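My Going-Over List for Old Coats (the Henao Street Sale Edition)
Thursday, October 7, 2021
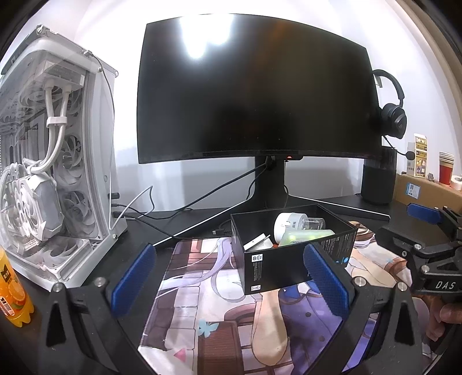
I told you all I'd write down what I check before I let a secondhand coat into my closet, and I finally did it, using the camel swing coat I dragged home from the Ginville church sale. The label says Lellard, which I'd never heard of (if you have, please write!). I paid 10 dollars. Comments are mine, as scribbled at the time, only with the spelling fixed.

OUTSIDE

Shoulders and collar, by a window - OK
A little fading on the left shoulder, like it hung near a sunny door for years. I can live with that.

Moth holes, held up to the light - 3 FOUND
All near the hem, all tiny. Heino Vītola does my reweaving and he's seen far worse from me.

Pilling under the arms - SOME
Sweater comb, ten minutes, a podcast. Fine.

Buttons - ONE MISSING
Second from the top, of course, right where everyone looks. The others are big caramel-colored beauties and I will never match them, so I may steal the one from inside the collar tab and hope.

Buttonholes - OK
Tight, no fraying. I was so happy about this, I hate redoing buttonholes.

INSIDE

Lining at armholes - FAIL
Split on both sides. It's that slippery acetate that just gives up. I'm thinking of a new lining in the rust color from Linen, the fabric shop next to the bakery, but their lining shelf was picked over last week so I'll go back in November.

Pockets, turned all the way out - OK
One bus transfer, one cough drop. Kept the transfer!

Smell - HMM
Mothballs. Not the worst I've had, but it's going out on the porch for a few days, away from my sweaters.

Eggs or larvae in seams and under the collar - NONE SEEN
Bagged it and put it in the chest freezer anyway. I always do this one, even when I'm sure, even if the coat came from my own aunt.

FIT

Arms up, arms crossed, sit down - OK
Sleeves are a touch short, but with long gloves it looks like I meant it.

Length with my usual boots - LOVE
Hits right below the knee and swings like a bell.

STILL TO DO

Lining, button, hem holes. Iestyn Beddoe asked if I'd sell it once it's fixed and the answer is no, Iestyn, go find your own.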